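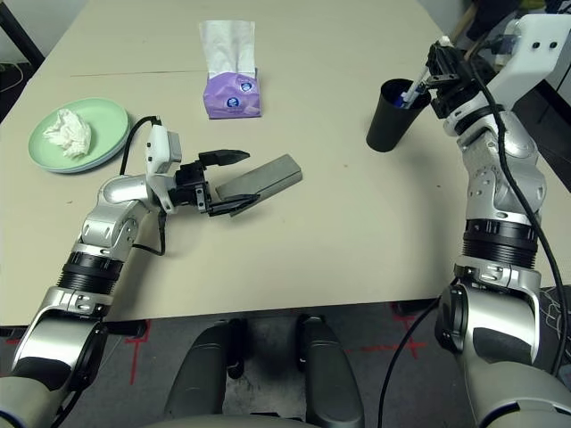
Green plate and gray block on the table.

Notebook entry - March, Saturday session

Subject: revision of the Tirwood belonging questionnaire

The purpose of today's work was to settle the wording of the short form before it is issued to the second group of respondents. The long form, as used in the Umora round, contains 104 statements. It was returned by 2779 adults, and the written remarks on the last page were more useful than expected. Many respondents objected to being asked whether they "fit in" without being told with whom. A person may be quite at ease in a choir and quite lost at a family table, and the long form gives no room to say so.

The short form will contain 29 statements. Each is tied to one of four settings: home, work or study, friends, and the wider neighborhood. Respondents who have no experience of a setting may leave it blank, and a blank is not to be scored as a low answer. This was done wrongly in the first scoring sheet and has been corrected there in red.

Statements reviewed today

"I am different from most people I know." Kept. It says nothing as to whether the difference is welcome, and remarks from both the quiet and the talkative respondents show that it is read in the same way.

"I hide parts of myself in order to be accepted." Kept, with "parts of myself" changed to "things I enjoy or believe." The older wording drew a number of puzzled notes in the margin.

"I would like to be more like other people." Moved to the end of each section. When it stood first, several respondents took the whole form to be a test of whether something was wrong with them. That impression must be avoided. The cover letter has been amended to say that there is no preferred score.

"I have given up looking for people like me." Still undecided. It is a heavy sentence to meet on a plain sheet of paper, and yet it separates those who are alone by choice from those who are not better than any other statement tested so far. Colleagues are asked to write their view below this entry.

Note on the Nair scale

The Nair scale treats solitude and loneliness as one line with two ends. Our remarks do not support this. A fair share of those who spend most evenings alone describe themselves as content, and they do so at length. The two should be reported separately, even if the report becomes longer as a result. I have drafted a paragraph to this effect and placed it in the Flurnusus folder with the earlier drafts. 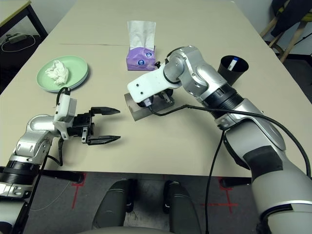

Outstanding matters

The reading level of the instructions has not been checked since the second paragraph was rewritten. The word "peer" is to be replaced throughout with "people your own age" or "people you work with," whichever applies.

The Umora remarks have been sorted by setting but not by age of respondent. The neighborhood pile is the thinnest and should be read first. Remarks that name a third person are to be kept apart and not quoted.

The answer choices remain at five. A proposal to drop the middle choice was considered and set aside - respondents who are truly unsure should be able to say so.

Colleagues holding copies of the long form are asked to mark them "superseded" and return them to the gray cabinet.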